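Stories > Food and drink > Talking shop

The woman who knows where all the strawberries went

Sep 2, 2018

I've been buying jam from the same stall in Stollton for years and had never once asked its owner a proper question, beyond "is the blackcurrant back yet?" So when she agreed to sit down with me I was a bit nervous! She didn't want her name in this (she says everyone who needs it has it already) but she was happy to talk for as long as the pot of tea held out, and then she put the kettle on again.

She grew up at Fasley, when it was nearly all fruit. Her mother picked, her aunts picked, and from the age of nine so did she, before school and after it. "You got paid by the tray," she told me, "and my mum checked mine before the foreman did, because I ate them. I'd have red all down my front and I'd swear blind I hadn't touched one."

I asked whether they really did taste better then or whether we just all think that. She gave this more thought than I expected. "Some did. We had ones that were like water too, in a wet year. But you ate them the same day, that's your difference. They'd never been in a fridge. I don't think we owned a fridge."

The farm was run by the Michalski family, who she still speaks of as if they might walk in. They grew three or four kinds, and her favourite was one everybody called the Trimska. She has never found it in a catalogue and suspects it was just what the old man called it. Small, dark, soft as anything, and hopeless for selling. "You couldn't get it to the end of the lane without it turning to soup. So that one went for jam, and that's how I learned jam."

Her first batch for money was made in her mother's kitchen one June, after a glut. She made 87 jars. She knows because she wrote it on the inside of the pantry door, and it stayed there until the house was sold.

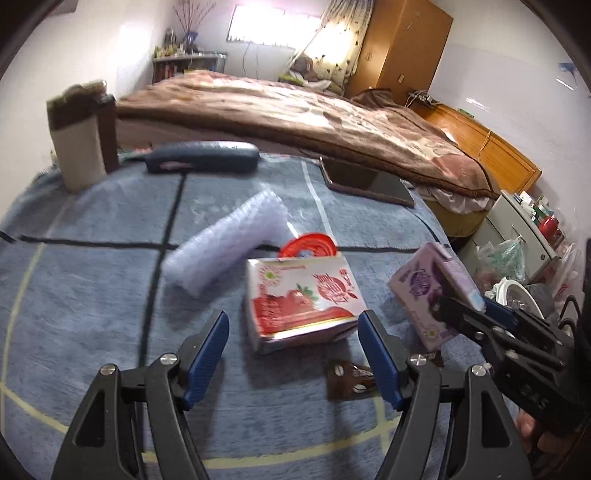
"I was so proud I could have burst," she said. "And then it didn't set. None of it! I sold it as sauce. I went round with a pen and wrote 'sauce' on every label and people came back wanting more of the sauce."

She's had the stall ever since, give or take a few years off when her children were small. Last year she sold 460 jars of strawberry alone, which she says is more than enough for one pair of hands and one bad shoulder. I wondered if she'd ever been tempted to go bigger, get a unit, get into the shops. She pulled a face. A man did come to see her once about supplying a chain of farm shops, and he wanted it firmer, and paler, and in a square jar. "I said to him, have you ever tried getting a spoon into the corner of a square jar? He hadn't thought of that."

We got on to recipes, obviously. Mine always comes out like toffee, and she was kind about it but I could see her wincing. I boil it too long, apparently, and I use fruit that's too ripe. She likes a few under-ripe ones in the pan, a good squeeze of lemon, and a wide pan in place of a tall one. She warms her sugar in the oven first, which I had never heard of. And she leaves the jam to stand for a quarter of an hour before it goes in the jars, so the fruit doesn't all float up to the top. (I've tried this since. It works, I'm cross I didn't know.)

The fields at Fasley are mostly houses now. She's not sentimental about that, or says she isn't. Her daughter lives in one of them, on what used to be the bottom field, and there's a strawberry plant that keeps coming up by the bins. "It's probably from a garden centre," she said. "I've had a runner off it anyway. It's in a pot on my back step."

I asked if it tasted like the Trimska. She said the blackbirds had got to it first, both years, and she was going to buy a net.

14 comments | 82 shares

Contact us | Copyright 2018, all rights reserved | Back to top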